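Section 4: Setting Up the Dues and Candle Calendar for Your Congregation

Before you start, have three things at your elbow: last year's membership list, the password to the Notum admin account, and something to drink. The first two are required by the software.

This section covers the memorial calendar, the part of Notum that tracks the anniversaries of members' deaths and mails a reminder to the family. It replaces the index cards. If your index cards are in a shoebox, keep the shoebox until you reach step 11.

4.1 Entering the first names

1. Sign in and choose Calendar, then Memorial Dates. If you see a page about parking permits, you have chosen Calendar, then Facilities. Go back.

2. Click Add a Name. Type the name the way the family writes it. Notum will offer to correct the spelling. Decline. It thinks Rivadeneira is a typing accident and will suggest "riverside" until you tick Leave Names Alone under Preferences.

3. Enter the date of death on the civil calendar. Notum works out the Hebrew date by itself.

4. Answer the question "After sunset?" with Yes, No or Not Known. The Hebrew day begins in the evening, so a death at nine at night belongs to the next date. Families often remember the hour very well, so ask before you pick Not Known.

Note: Not Known is treated as No. The record gets a small gray flag so that someone can come back to it, and in our congregation someone has been about to come back to it for two years.

5. Add at least one relative with a mailing address or an email. A record with no relative is allowed. The name will still be printed on the weekly list for the reader, but no letter goes out.

Caution: Do not use the congregation's own office address as a placeholder. Declan Furnival did this for 146 records in one afternoon, and the office received 146 sympathetic letters from itself.

4.2 Importing a list

Typing works fine for a small group. Anything over 100 names is better brought in from a spreadsheet.

6. Save the spreadsheet as a CSV file. The columns must be in this order: last name, first name, Hebrew name, date of death, sunset, relative, address. Hebrew names may be in Hebrew letters or in English ones, but please don't switch in the middle of a name.

7. Choose Import and pick the file. The limit is 2000 rows. Larger files are refused with the message "Something went wrong," which is also the message for everything else.

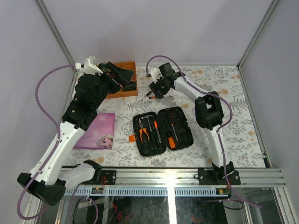 8. Look over the preview before you press Accept. Dates are where the trouble lives. A spreadsheet that has been through several office computers will have some dates with the month first and some with the day first, and Notum takes each row at its word. Check a few records against the paper cards, and choose old ones.

Note: If your records came from Clirodow, the older program, the sunset column will be blank from top to bottom. Clirodow did ask the question. It just never wrote down the answer.

4.3 Leap years and other surprises

9. Under Rules, choose how to handle a death in Adar. In a leap year there are two months called Adar, and customs differ on which one to observe. Notum offers First, Second and Both. Ask your rabbi. Do not ask the ritual group by email unless you have the week free.

10. In the same window, set the reminder letter to go out two weeks ahead. The factory setting is one day, a cheerful view of the mail.

11. Print a test letter and read it out loud. The standard text is polite but a bit stiff, and it mentions "your valued loss," so you will want to change that line. Click Edit Letter, make your changes and press Save — then press Save again on the next screen, where the same button means something different.

Once the test letter looks right, turn the switch at the top of the page to Live. The first batch will be prepared overnight.

Caution: There is no recall button for letters. If you go live by mistake, call the Trarneck help desk before midnight and ask them to hold the queue. They are used to it.

For printing the holiday memorial booklet, go to Section 5.

Last revised Tuesday, November 9, 2021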